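The Fold

I'd promised Vurketti a folding robot by September, and it was already September, and what I had was two arms on a rail that could not agree on what a shirt was.

Vurketti isn't a company, by the way. It's my aunt's laundromat, two streets down from the shared workshop, and she named it after a town she says her grandmother came from, which none of us have ever found on a map. She'd given me 900 dollars toward parts and one instruction, which was that the thing should fold like a person who cares. So no pressure!

Bay 14 is the one at the back with the bad light. Yhon Zapata had the bench next to mine and was building a kiln controller he called Hestico (he names everything, his soldering iron is Khokhar), and most evenings he'd roll his chair over and watch me fail for a while before going back to his own failing.

"Which one's winning?" he asked that night.

"Right one. It's got the cloth."

"And the left one?"

"Thinking about it."

It did look that way, jaws open, hovering by the green basket like a kid at the edge of a pool. I'd spent the whole afternoon on the left arm. I'd redone the wrist, rerouted the cable, clipped it down, then unclipped it and done it again because it snagged. The right arm I hadn't touched in days, and of course the right arm was a delight. 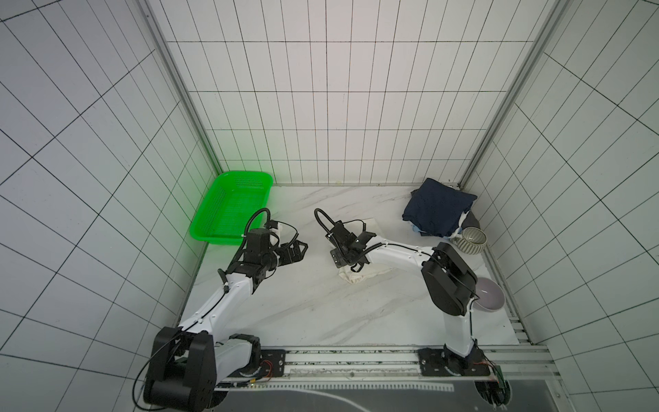 What Prukow Said

Prukow was the software. I'd written most of it on my aunt's couch and the rest on the bus, and I'd given it a little text log so I could see what it was planning. Mostly the log said things like REACH and GRIP and RETRY. An awful lot of RETRY.

At twenty past eleven it said WAIT.

I scrolled up. I hadn't written a WAIT. I searched the whole project for it, twice, and there wasn't one in there, and meanwhile both arms were just sitting there, the right one over the cloth and the left one just short of it, with the motors humming.

"Maybe it's tired," said Yhon, who'd rolled over again with a bag of pretzels.

"It's a loop and some math."

"My kiln gets tired."

I typed a new target. WAIT. I typed the old target. WAIT. I thought about my aunt, who folds a T-shirt in one breath while yelling at the dryer repair guy on the phone, and how she'd tried to teach me when I was little. She used to put her hand flat on mine before I could grab. Smooth it first, she'd say. You always go for the corners and it's still all lumps.

Well. I had gone for the corners. I'd written page after page about corners. There wasn't one line in Prukow about smoothing anything.

So I pulled up a stool, ate some of Yhon's pretzels and started a new file, and I called it HAND, and I wrote it the way she did it, pressing out from the middle, slow.

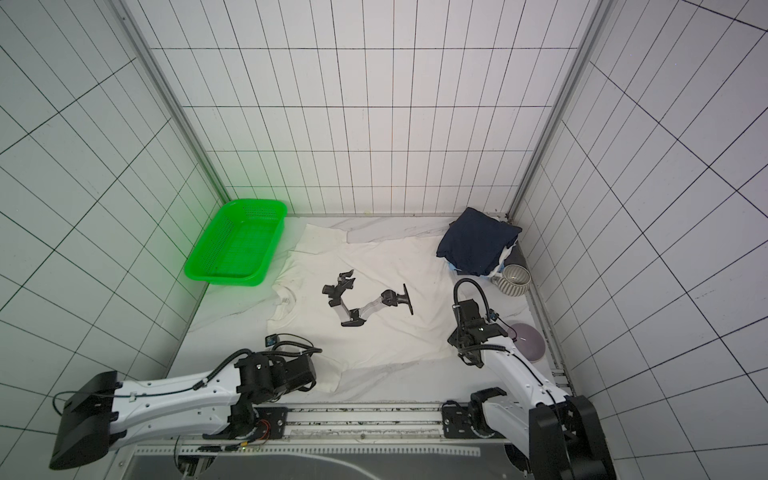

The white T-shirt, still all lumps.

By the time I looked up, Yhon had gone home and left me the pretzels. I saved the file and sent it over, and the log sat blank for so long that I got up and checked the plug.

Then it said OK.

I called my aunt. It was after one in the morning and she picked up on the second ring, because she's never slept a night in her life.

"Is it folding?" she said.

"Not yet," I said. "It's smoothing."

I could hear a dryer going behind her. She was quiet for a bit, and then she told me to eat something that wasn't pretzels and to bring the robot by when it was ready for towels.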